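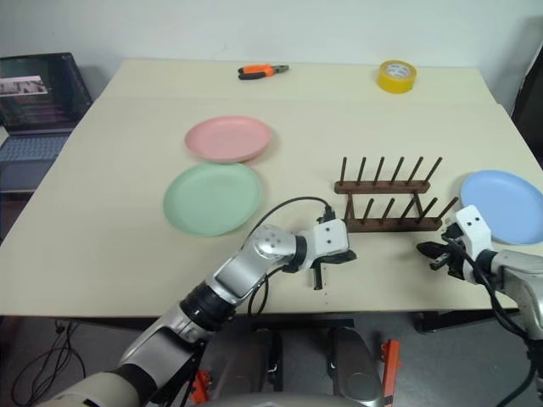 Repair statistics are counted in the wrong unit
Feven Weldu
21/08/2018

Most councils that fund a repair scheme ask it for one number at the end of the year: items repaired. The figure is easy to collect and easy to print in a report. It is also a poor measure of what the scheme has done, and I would like to see it dropped.

Take the Mestport scheme, whose records I was given access to in January. It logged 1,528 items over the period covered by its grant. A lamp with a new plug counts as one. A washing machine with new drum bearings also counts as one. The first job takes a few minutes and saves an object weighing less than a bag of sugar. The second takes most of a day and keeps a large appliance out of the scrap yard. Under the present rules a sensible manager would turn the washing machine away, and the logs suggest that this is what happens. Large appliances made up 159 of the entries, and most of those were marked "advice given".

Weight is the usual alternative. Istov has used it for several years, and its figures are more honest in one respect: they show where the material goes. But weight has its own distortion. A hearing aid weighs almost nothing and its owner may depend on it all day. A garden roller is heavy and rarely breaks in any way that matters.

I would count added years of use. At intake, the repairer writes down what the object is and how old it is. After the repair, somebody contacts the owner at fixed intervals and asks whether it is still in service. The answer is yes or no. The scheme then reports the sum of the years, with the failures left in.

The objection I hear most is cost. Follow-up takes staff time, and people do not answer the telephone. Both points are fair. A sample would do, though. Contacting one owner in 9 gives a usable estimate for a scheme of Mestport's size, provided the sample is drawn before the results are known and the owners who cannot be reached are reported as such – the second condition is the one that tends to slip.

A second objection is that follow-up would expose bad repairs. It would, and I cannot see why a funder should object to that. At present an item that fails within a week and comes back is entered again, so a poor repair improves the total.

Painemal and Kanineck are both due to renew their funding agreements for a term of 5 years. The reporting clause in each draft still asks for items repaired. It could be changed now with a single paragraph, and the old count could run alongside the new one for the first year so that the two can be compared.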